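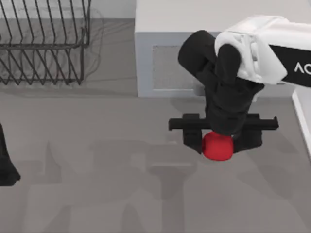
Figure 4. Pomme rouge et égouttoir en fil sombre, plan de travail gris.

4.2 Ce qui reste sur le plan de travail

Reprise des entretiens d'août. Huit foyers à Grirkgate, cinq à Trutville, même grille de questions (annexe 2). Question de départ : où va l'objet propre quand il n'a pas encore été rangé ? Les réponses se recoupent mal. À Trutville on parle de « côté évier », à Grirkgate plutôt de « coin à sécher », et le terme déborde vite sur les fruits, le courrier, les clés. Vilela avait déjà proposé la notion de rangement suspendu ; nous la gardons, faute de mieux, mais sans la hiérarchie des zones qu'elle y associe. Codage fait à deux (Sampaio, Gouveia), désaccords réglés à l'oral. Pas de coefficient calculé pour ce tour-ci, à faire. Les foyers avec lave-vaisselle sont restés dans le corpus. Quatre d'entre eux gardent malgré tout un égouttoir en service, surtout pour les poêles et les planches à découper.
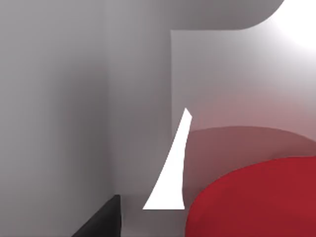
Pourquoi la vaisselle propre reste-t-elle sortie d'un repas à l'autre ?
Le plus souvent parce que les mêmes pièces resservent au repas suivant, et que les enquêtés jugent inutile de les ranger entre deux.

Vient ensuite la place des fruits. Deux foyers les posent à même le plan, les autres ont un saladier ou une corbeille, parfois les deux selon la saison. Albertina Patrício lit là un effet de surface disponible. Lecture possible, mais les cuisines les plus petites du corpus ne vont pas toutes dans ce sens, voir tableau 2.
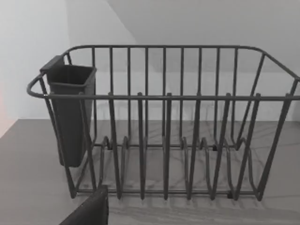 Le séchage à l'air suppose un temps d'attente que les enquêtés n'évaluent presque jamais. « Ça sèche tout seul », entretien 5. On note par contre des remarques précises sur la forme de l'objet : ce qui tient debout, ce qui glisse, ce qui se nettoie mal. Un modèle en fines tiges de métal, avec rebord continu et barreaux verticaux régulièrement espacés à l'arrière, se prête bien à ce genre de commentaire, les gens parlent des intervales avant de parler du volume. Les plateaux pleins en plastique font parler d'autre chose, du calcaire surtout. Point repris en 4.3 avec le matériel de Mendes, ou la cuisine est partagée entre plusieurs ménages.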